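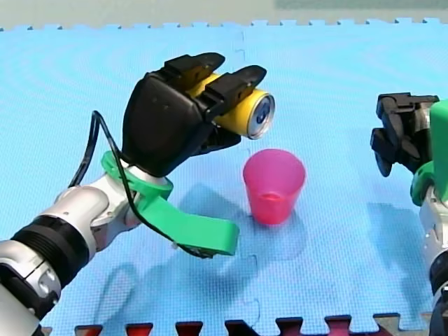

Reading time: 6 minutes

Skedberg Puzzle Floor Mat, light blue
Item 466
Sold by Lellside. Updated Dec 28, 2025

We sell this mat and we have mixed feelings about it. If you want the short version, it's a decent soft floor for a reasonable price, and about half of what Skedberg prints on the packaging is wishful. The long version follows, and if you're planning to cover a whole room you should probably read it before you order.

What it is

Light blue foam, cut with puzzle edges so that one mat locks into the next. Each mat is 100 cm on a side and 2 cm thick. They come in packs of 3, which is an awkward number for anyone with a rectangular room, and we've told Skedberg so. Single mats can be ordered from us but not from the maker.

The packaging calls it a "total floor system." It's foam. You put it down, you press the teeth together, and you have a floor you can kneel on and drop things on. We think that's enough of a reason to buy it and don't know why it needs to be a system.

What the maker says, and what we think

"Stays flat forever." We don't believe in forever. The mats come out of the carton with a slight bow, especially the one from the bottom of the pack. Lay them face down overnight in a warm room and most of it goes. In a cold garage it takes a good deal longer, and a corner or two may need something heavy on it. Once the edges are locked on all sides the middle of the floor stays put. The outside row is where you'll see lifting, if you see any.

"Invisible joints." No. You can see the joints in any light, and you will see them most when the sun comes in low. They close up well enough that crumbs don't drop straight through, but it's a puzzle mat and it looks like one. Anyone who wants an unbroken surface should be looking at sheet flooring, and we'll happily sell them that.

"Non-slip on any surface." On bare concrete and on vinyl, fine. On polished wood with any dust under it, a small patch of mats will walk when somebody pushes off hard. A full floor, wall to wall, has nowhere to go. If you only want a little island in the middle of the room, put something grippy beneath it or choose a heavier mat.

"Absorbs all impact." It absorbs some. A plastic cup dropped from table height on our own test floor bounced, rolled off and wasn't hurt. A full drink can dropped the same way got a dent in its bottom edge. We wouldn't drop a glass on it to prove anything, and we wouldn't rely on it under climbing equipment. There is no fall rating on this product, whatever the photo of the jumping child on the carton suggests.

"Waterproof." The foam itself doesn't soak up water, and we'll give them that one. A floor made of it isn't waterproof, though. Spill a whole drink on a seam and part of it will find its way down between the teeth, where it'll sit until you lift the mat. Soda is worse than water for obvious reasons. Lift, wipe both faces, wipe the floor, let it all dry, lock it again. 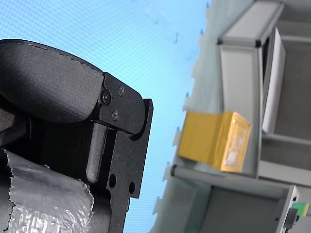
The surface deserves a word too, as we get asked about it more than anything else. Skedberg has changed its embossing before without telling us, so if you're adding to an older floor, order a single mat first and lay it beside what you have. The color shifts a little from batch to batch as well. It's a pale blue that doesn't hide much: shoe scuffs show up, and so does graphite, coffee and anything with ink in it. A damp cloth with dish soap gets most marks off. A scouring pad also gets them off and takes the finish with it, leaving a shiny patch you'll look at for as long as you own the mat.

We were sent a bottle of the matching Skedberg foam cleaner in June. It smelled of oranges and cleaned about as well as dish soap. We don't stock it.

Will a cup stand on it?

This sounds like a silly question until you try setting out light things on soft foam. We get it from people who run play groups, from people who use the mats under a low work area, and from anyone who has knocked over a drink on a yoga mat.

A tall slim can stands fine, full or empty, as long as it's set down a bit away from the seams. The base is narrow but the foam is firm enough that it doesn't sink in to one side. An empty one doesn't take much of a nudge to go over. It doesn't take much on a hard floor either, so we aren't holding that against the mat.

A light tapered cup, with the wide end up, is the fussier object. The thin plastic kind weighs next to nothing and the narrow base sits right on top of the texture. Put one down across a joint where the teeth aren't pressed home and it will lean. We tried this with the plain plastic cups from Pavlović that we carry for kids' parties, and they were stable on the open part of the mat and annoying on the seams. Press the joint flat with your heel and the trouble mostly goes away.

If you need a properly level surface for small things, put a tray or a board on top. Foam won't give you that and no amount of copy about "engineered density" changes it. 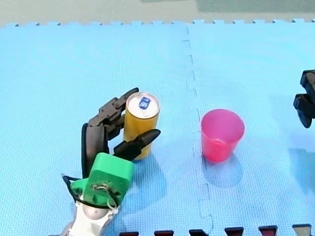

Yellow can and pink cup on the light blue mats, with the seam between them.

Laying the floor

Start in the corner you'll look at most and work away from it. Cuts will end up on the far side, so choose a wall where furniture can hide them. Sweep first. Grit trapped underneath works its way into the back of the foam and scratches whatever is below.

Keep all the mats turned the same way. The packaging says direction doesn't matter. It does matter, slightly — the teeth fit a shade tighter one way around, and on a big floor those small differences add up until the last row won't close. If you feel yourself forcing a joint, stop and turn the mat.

Press the teeth in from above with the heel of your hand, one at a time. Stamping on them tends to fold one under its neighbor, and a folded tooth keeps the crease.

For cutting, use a fresh blade and a metal ruler and make several light passes. One heavy pass drags the foam and leaves a wavy edge. Cut a little generously and squeeze the piece in. Then leave a small gap at the wall anyway if the room gets a lot of sun, as foam does swell in the heat. Yes, those two pieces of advice pull against each other. In a cool room go snug, in a sunny room go loose.

Straight border strips are sold separately and cost more than they should. We'd only bother with them where people step on and off, since that's where bare teeth get chewed up. Along a wall they do nothing useful.

What not to put on it

Narrow furniture legs. A table left standing on the mat will press dents into it, and the deeper ones don't come back. Put a scrap of board under each leg or stand the table off the mat altogether.

Rolling office chairs. The casters sink, the chair gets harder to push, and the joints under it open up in time.

Anything hot. It's foam.

Tape with strong glue, left on for long. If you need to mark out spots, painter's tape peels off clean in our experience, provided you don't forget about it for a season.

Pets with claws are a matter of luck. Some dogs ignore it. Some take up chewing the teeth as a hobby, and swallowed foam is a vet visit.

Smell

There is one. It's the usual new foam smell and it's strongest in the first days. Skedberg says "odor-free," and we've asked them to take that off. Open the pack somewhere with a window, stand the mats apart and give them time. If you're sensitive to that kind of thing, or the floor is for a baby's room, order one and live with it a while before you buy the rest.

Compared with the Selport mat

People ask us which one to get. The Selport is thinner, costs less and comes in more colors. It also curls sooner along the open edges, and its teeth are looser, so a floor of it creeps apart under busy feet. For something that comes out for an afternoon and goes back in the closet, we'd take the Selport and save the money. For a floor that's going to stay down, the Skedberg is the better buy, mainly on account of the joints.

They don't fit each other. The teeth look the same and they aren't. We mention it because we've had returns over it.

Details

Color: light blue
Mat size: 100 cm by 100 cm, measured with the teeth locked
Thickness: 2 cm
Pack: 3 mats, no border strips
Cleaning: damp cloth, mild soap, air dry
Indoor use only
Item number: 466

Returns

Uncut mats can come back to Lellside in the carton, clean and with the teeth in one piece. Cut mats can't, and neither can mats that have been outdoors. If a pack arrives with a torn tooth or a crushed corner, send us a picture of it before you lay the floor and we'll replace the damaged mat. Slight bowing isn't a defect, so please try the overnight trick first.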